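Slow Hands, Better Records: The Case for Careful Demonstration

Learning systems are judged by what they can do, and seldom by what they were shown. At the Womorier project in Mollness, where people guide two-armed machines through everyday table tasks, the second question deserves most of our attention. A robot that is to handle plates must first be given examples of plates being handled, by someone who had time to do it well.
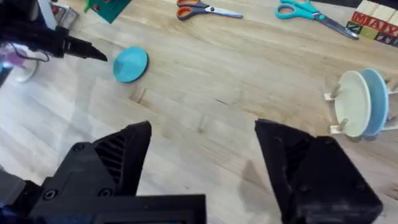
The trouble with counting

Since November, the usual measure of our work has been the number of examples recorded. The set now stands at 1357. The figure is easy to report, and it tells a sponsor very little. One operator may repeat the same motion 40 times with the plate in the same spot. Another may record far fewer and move the plate each time, change the approach, and let an arm's shadow fall where it will. The second operator has done more for the system, yet the weekly chart will say otherwise.

Shadows, worn wood and plain clutter should stay in the record. A kitchen in Fukotdale will not be lit like a studio, and a machine trained only on clean views will meet its first dim corner unprepared. 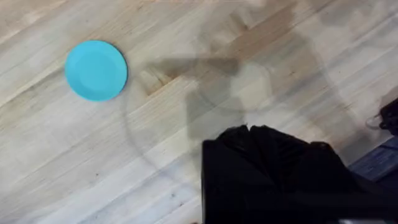 Abera has objected in writing that variety without limits is simply noise, and that a system shown everything at once may learn nothing in particular. The objection is a fair one. It asks for a plan, and a plan is what most collection efforts lack. Each session should state in advance what will change and what will stay fixed. Scissors, blocks and a dish rack may remain on the table throughout, provided the notes say so.
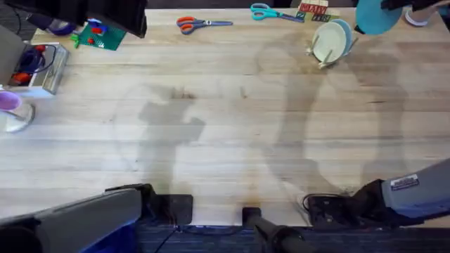
Notes are the cheapest part of the work and the first to be dropped. An example with no record of its purpose cannot be sorted later, and a failed attempt with no label may be taken for a good one. We would keep the failures — properly marked — and discard the examples that cannot be explained.
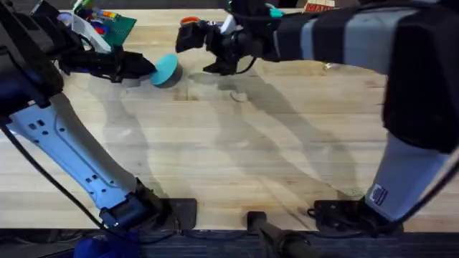
What should change

Operators should be given shorter sessions and the authority to stop one. Reports should list conditions covered before they list totals. Any set offered for outside use should be reviewed by 2 readers who took no part in recording it. These measures will slow collection, and Womorier should accept the delay.

March 15, 2025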